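Trutstead: Planning a Trip Around the Old Salt Towns
Project report, Introduction to Travel and Tourism
4 January 2016

Our group was asked to design a walking holiday in a region most visitors drive through. We chose the salt road between Clurkeo and Darkivine, mainly because the other groups had already taken the coast.

Clurkeo has 2,000 residents, a salt museum and a bus that leaves before the museum opens. We walked the whole route in October, 30 miles over 4 days, and found the signs excellent wherever the path was obvious. Elsewhere we relied on a map from the museum shop, last revised when there was still a ferry.

Lodging was the weak spot. Darkivine has two guesthouses, and one closes for the season on a date its owner prefers to keep flexible. The other has eight beds and serves a very good barley soup – at lunch and at dinner. 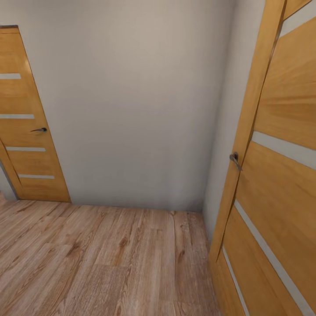
Our draft itinerary therefore ends a day early and sends guests back by bus, which cuts the cost and the soup. We tested it on classmates with a short survey. Most liked the salt pans and the evening walk along the canal, while the museum scored lower than the bus. Next term we plan to price a version with luggage transfer, assuming the one taxi company returns our call.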